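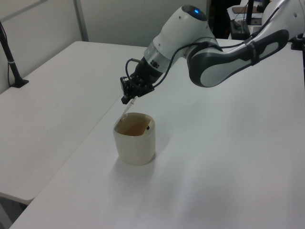 O braço na mesa de ensaio, com a palhinha segura pela pinça sobre o copo creme.

Kit de montagem Zarulia para braço de bancada — análise
Cor Dierckx, 24 de julho de 2022

O kit Zarulia destina-se a quem já tem um braço colaborativo e uma pinça elétrica e quer instalá-los numa oficina partilhada sem encomendar uma célula completa. Inclui placa de fixação, cintas para cabos, uma caixa de comando com paragem de emergência e licença do editor de sequências Ellel. Custa 249 euros na loja da Cledero. O braço e a pinça não fazem parte do conjunto.

Montei-o na oficina Groen, sobre mesas brancas que já lá estavam. A placa assenta no bordo do tampo e aperta com parafusos M8. O manual pede um binário de 40 Nm, valor que não aconselho em tampos de aglomerado sem contraplaca. A folga depois do aperto foi nula ao tato; não a medi com comparador.

As cintas são o ponto fraco. Seguram bem o cabo ao longo do antebraço, mas o comprimento livre junto ao punho fica ao critério do utilizador e o manual não dá nenhuma indicação. Deixei uma pequena alça e limitei a rotação da última junta no programa. Quem precisar de rotação completa terá de comprar guias à parte.

O editor Ellel é sóbrio e rápido. Cada ponto é gravado à mão, com o braço em modo livre, e a força da pinça define-se por passo. Para objetos finos, como uma palhinha de plástico, usei o valor mínimo e uma aproximação lenta. Para recipientes, a dificuldade passa a ser a geometria: uma parede curva pede um ponto de contacto bem escolhido, e o editor não mostra a posição dos dedos em relação à peça. A simulação limita-se às juntas do braço — lacuna séria num programa pago.

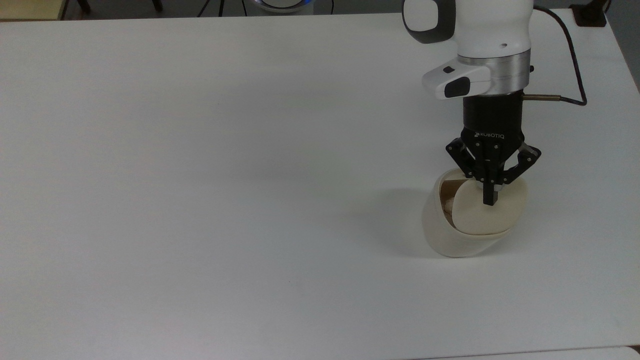
O kit serve para qualquer pinça?
Serve para as que usam flange normalizada de quatro furos e comando por entrada digital. As restantes exigem um adaptador, vendido em separado, e a configuração manual dos sinais.

A instalação completa demorou 105 minutos, com o manual aberto e sem ajuda. A maior parte foi gasta na caixa de comando, cujos bornes vêm numerados por uma ordem diferente da do esquema. A Cledero respondeu ao meu pedido de esclarecimento com uma folha corrigida, que devia vir na embalagem.

A garantia é de 3 anos para as peças metálicas e não cobre as cintas. O editor recebe atualizações até janeiro; depois disso, a renovação é paga.

Classificação: boa mecânica, software aceitável, documentação insuficiente. Recomendo-o a quem já programou um braço — para uma primeira montagem, o esquema elétrico vai custar tempo.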